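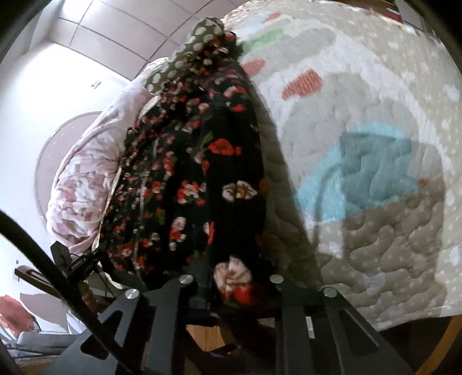 ## 4. Teaching a hanging-cloth task by hand

Read section 3 first if the gripper hasn't been zeroed. Don't skip it, bad zero = bad demos and you won't spot it till training.

Covers the hand-held unit only. For remote control from the Brakar desk see section 5.

### 4.1 Before you start

1. Clear a standing space. You need to get your arm all the way round the item without leaning on anything.
2. Hang or drape the cloth as it would be on a normal day. Creases fine. Don't iron, don't tidy.
3. Lights on, all of them. Leave them alone until the session is done.
4. Check the cable. It should run in a loose curve, with enough slack for a full arm's reach and a turn of the wrist.
5. Check the screws on the top edge of the gripper frame. Finger tight is not enough, use the small key.
6. Wipe the lens. Dry cloth only.

> **Caution:** Keep fingers out from between the arms when the trigger is live. The slots in the plates will nip loose sleeves and lanyards as well.

> **Note:** Patterned cloth (florals, spots, quilting) is good for tracking. Plain black or plain white is poor. If you have to teach plain cloth, put something patterned behind it.

### 4.2 Recording a demo

1. Power on. Wait for the steady light on the grip.
2. Hold the gripper level, pointing at the cloth, and stay still for 2 seconds. This sets the start pose.
3. Press record. One short beep.
4. Move in slowly. Slower than feels natural.
5. Open the arms *before* you reach the cloth. Opening late pushes the folds away and the robot will learn to do the same.
6. Close on the cloth. Two or more layers is OK for blankets, single layer for dresses and thin stuff.
7. Lift, carry, lay down. Keep the cloth in view as long as you can.
8. Let go, back off in a straight line, hold still again.
9. Press record to stop. Two beeps = saved. One long beep = not saved, do it again.

Keep each demo under 3000 frames. Anything longer gets split by Dakivance on import and the second half has no start pose, so its useless.

> **Caution:** Cable goes over the forearm, never under. Under, it drags on the cloth and pulls the mount sideways.

### 4.3 How many

- New item, new room: 300 demos.
- Same item, different room: fewer will do, see the table in Appendix B.
- Change your start position every few runs. Left, right, higher, lower.
- Swap people halfway if you can. Everyone has a habit in the wrist.

Hanne Kjærgaard's Flundberg set is the one to copy for layout and naming. 730 demos, bedding and clothes mixed together, very few rejects.

### 4.4 Bad demos

Delete on the spot if:

- your free hand touched the cloth
- you dropped it and picked it up again in the same run (unless recording recoveries, see 4.6)
- the cable crossed the lens for more than a moment
- somebody walked through
- tracking light went amber at any point

A slow or clumsy one is fine. Keep it.

### 4.5 Layered cloth

Thin item hanging against a thick one is the hard case. The gripper takes both.

1. Come in from the side of the thin item, not head on.
2. Close halfway. Pause.
3. Pull gently towards you. If the back layer comes too, open, back off, start a new run.
4. Close fully, then lift.

On the Neagu tips leave the rubber sleeves **off** for this. They grab everything. Put them back on for quilts and fleece.

> **Note:** Half-close pause should be the same lenght each time. Count it in your head.

### 4.6 Recoveries

Record seperately, in their own folder. Start with the cloth already on the floor or half slipped. Same steps as 4.2 from step 2 on.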